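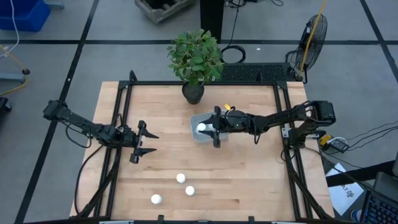

One ball in the box, three on the table. The other arm is holding nothing.

People keep asking me when they can stop tidying up. Not yet. Not this year, and I'd bet not the next one either.

I run the packing side at Altbridge, 41 people on a good Monday, so I have a stake in this. If a machine could put mixed small stuff into boxes I'd have signed already. Reinaldo Bezerra, who does our buying, forwards me a clip every week. Arms folding towels. Arms loading a dishwasher. Always sped up. Always the same towel.

Ping-pong balls in a plastic container, fine, it's a fair test. Balls roll. They're all the same size though, and all white, on a bare wooden top with nothing else in the way but a plant at the back. Now think of a kitchen drawer. Or my bench six at four in the afternoon: tape ends, a bent carton, somebody's coffee, nine kinds of bracket that look alike and arent.

A kid of 6 clears up balls without being taught. Getting an arm to do it takes patience and a lot of cable. I dont say that to sneer, the people doing this work know it better than I do. It's the salesmen who skip that part.

Where I disagree with Indira Gowda, who wrote here last month that it's all hype: no. Slow isn't the same as never. We laughed at the pallet wrapper too and I wouldnt give it back now. Give me an arm that does one dull job all night, drops a few, and yells when it's stuck. I'd take that tommorow.

But the house? Socks, Lego, a wet bathmat? Keep your broom. And if you're buying for a shop floor, ask to see it at normal speed, with your parts, for 40 minutes. Then go get lunch and come back and look again.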